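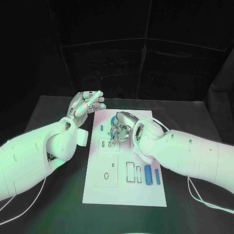

From: Uwe Rieger
To: the Didness choir list
Date: September 29, 2024
Subject: Re: Re: Folders, and the November program

Henrike Reinholz wrote:

> Dear all,
>
> I have put the new music on the shelf in the hall. Please take one folder
> and only one. Please also write your name in it, in pencil, on the inside.
> Last season we lost 20 copies of the Pirard and I would like to know
> where they went before we order more.
>
> On the program: I still think we should open with the Hedlund and close
> with the Pirard, and not the reverse. The Hedlund is short and everyone
> knows it. The Pirard is long and the second half wants an ending.
>
> Could the altos please look at page 5 before next rehearsal. I say this
> with affection.
>
> Henrike

Henrike,

I can account for two of the missing Pirards. Both were in my piano bench, under a phone book for a town I have never lived in. One has my name in it. The other has the name of a tenor who left us to take up sailing, plus a shopping list, so I suppose he used his pencil as instructed. They'll be back on the shelf the next time I'm in the hall.

As for the order: I was against you on this and I have mostly come around, which I'd ask you to enjoy quietly. My trouble with opening on the Hedlund was always the first entry. The basses come in alone, on a low note, with the audience still taking off its coats. In Zurport we did it that way and the first line was largely drowned out by zippers. If we do open with it, could we wait? I mean really wait, until people get uncomfortable. You have the face for it.

The Pirard at the end is fine by me if we cut the repeat in the slow section. I know it's marked. I also know what happens to our pitch the second time through. We go in at one key and come out somewhere near the one next door, and then the organ joins us and the whole room learns what we've done. Without the repeat we have a fair chance of meeting the organ on friendly terms.

Other things, in no order:

The organ. I talked to the tuner. He can come the week before the concert but wants the heating set to concert temperature a full day ahead, which in that building means somebody has to understand the thermostat. I don't. The last time I touched it, the side room got warm and the main room got a fan.

Money. We have 3,000 in the account after the hall rent. The soprano soloist's fee and the tuner come out of that, and so would any replacement Pirards, so I'd hold off on ordering until people have looked in their own piano benches. Cars, too. I have seen the back seats of some of your cars.

Page 5. The altos have asked me to say that they have looked at it. They looked at it together, at somebody's kitchen table, with wine, and their view is that the second system is a misprint. I compared it with my old copy and I'm sorry to report they're right. The A should be flat. We have been scolding them for singing what is on the page, and I think an apology is in order, from the podium, in a normal speaking voice.

Dress. All black, as before. Dark navy isn't black. Charcoal isn't black either, and I say that as the man who wore it.

Seating. The risers are back from repair and the top step no longer tips. The taller basses can stop standing on it like men on a ferry. I would still keep the heavy folders off the left end until we've had a rehearsal on it.

One question for the whole list, as I have asked it at two rehearsals and received only humming. Do we want an intermission? Without one we finish early enough for the last bus. With one we sell coffee, and last year the coffee made more than the tickets did. I lean toward coffee. Reply to the list please, and not just to me, or I end up carrying messages between sections like a child of divorce.

Also, the person who took home the good music stand: it has a sticker on the base and we all know what it looks like.

Uwe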